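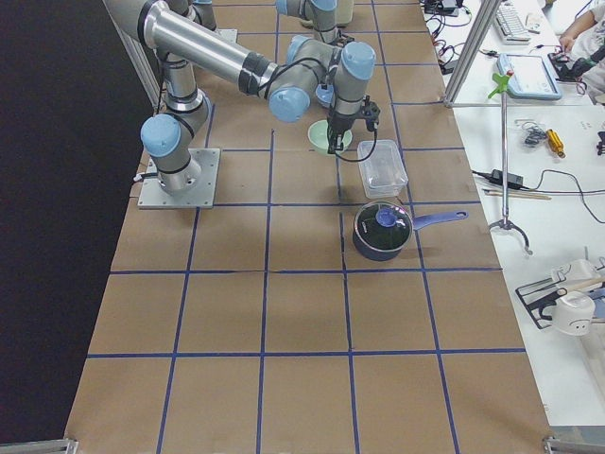 **Wire brushes for weld cleanup -- my notes, Aug 12, 2021**

Start with the two brushes in my pocket. Hold them up. Ask who can tell which one is crimped and which one is knotted. (Wait! Somebody always gets it.)

- Crimped wire bends, so it follows a curved surface. Great on thin sheet and light rust.
- Knotted wire is twisted into tight bundles and hits much harder. This is the one for slag and heavy scale.
- Pass both around. Gloves on, please.

**Wire material**

Carbon steel wire on carbon steel parts, stainless on stainless. I get excited here, so keep it short! A carbon brush leaves tiny bits of itself behind on stainless, and those bits rust. Kermani sent back a batch of railings over exactly this in April. Show the railing offcut.

Mark your brushes. Guilan paints the hubs on hers -- simple, and I love it.

**Speed and pressure**

Read the max RPM on the brush, then the one on the grinder. The brush number has to be the higher of the two.

The tips do the cutting. Lean too hard and the wires fold over and rub with their sides, and then they snap. Let the audience hear the difference if the demo grinder is set up (ask Kyung-tae).

**The Arkenwood order**

1,476 brackets, all knotted wheel, 8 wheels used up. Aisling flipped each wheel partway through so the wires kept a fresh edge. Some 400 brackets needed a second pass near the toe of the weld, where a narrower wheel gets in much better.

**Questions**

Someone will ask about nylon abrasive brushes. Yes, I like them! Good for deburring, poor on slag. Send price questions to Gemma.

Get the pocket brushes back before lunch.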